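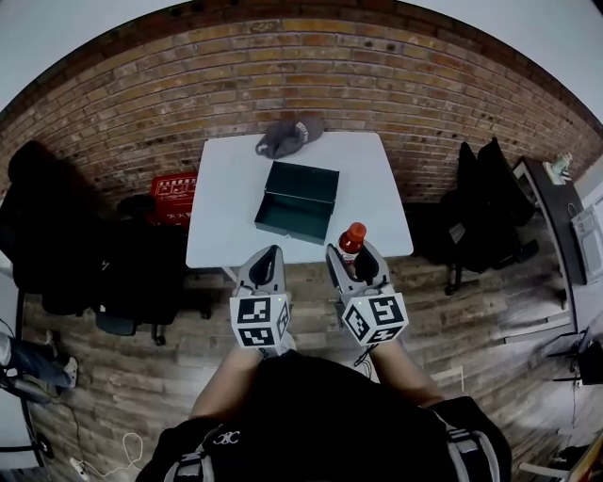

December 29, 2023

The Dunbar Health Partnership is delighted to share that 432 people had their blood pressure checked free of charge at its walk-in sessions this year, with the last of them held at the Jurkholm library just before the holidays.

The sessions began in October as a small trial in Ladach, where 97 residents came through the door in the first fortnight, many of them bringing a neighbour or a grown-up son who had been putting it off for years. Of everyone seen across the programme, 125 were advised to book an appointment with their own GP.

"We were so pleased with how many people stayed on for a chat afterwards," said Azra Hodžić, who leads the nursing team. "High blood pressure rarely makes you feel poorly, so a quick check really is worth the walk - and the kettle is always on."

Sille Eyvindsson, programme manager, thanked Vilero Pharmacy for lending its consulting room and said that sessions will carry on in the new year, with evening times added for those who work during the day. No booking is needed, and the check takes a few minutes.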